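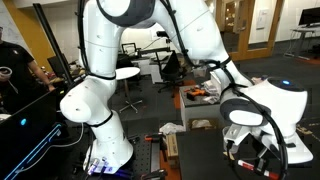 Nach gut vier Stunden Zugfahrt und einem viel zu heißen Kaffee am Bahnhof stand ich im Mai 2026 endlich vor dem Gravard, dem alten Speicherhaus in Stundstead, in dem sich beim Tag der offenen Tür 122 Werkstätten und Büros vorstellten. Alle schafft man natürlich nicht! Ich bin vor allem im zweiten Stock hängen geblieben, bei Deepika Nadar und ihren Leuten.

Was mir dort sofort gefallen hat: Es war nicht extra aufgeräumt worden. Der Schreibtisch lag voll mit allem Möglichen, dazwischen ein dunkler Monitor, und dazu dieses Senfgelb an der Wand – so eine Farbe hätte ich mich nie getraut, und jetzt will ich sie im Flur haben. Eine weiße Wand zum Beschreiben gibt es auch. Sogar den Stift habe ich mir gemerkt, rot und weiß, weil ich zu Hause seit Wochen vergeblich nach ordentlichen Markern suche.

Deepika erzählte, dass die Etage 300 Quadratmeter hat und früher ein Tuchlager war. Sudheer Acharya von nebenan schwärmte vom Licht am Nachmittag und schickte mich noch in den Keller zur Buchbinderei Rao, wo ich prompt zwei Notizhefte gekauft habe (eins ist schon halb voll).

Gegen fünf wurde es auf den Treppen richtig eng, am Eingang hieß es später, 1134 Besucher seien da gewesen. Im Juli öffnet das Schwesterhaus in Ekcombe, die Fahrkarte habe ich schon.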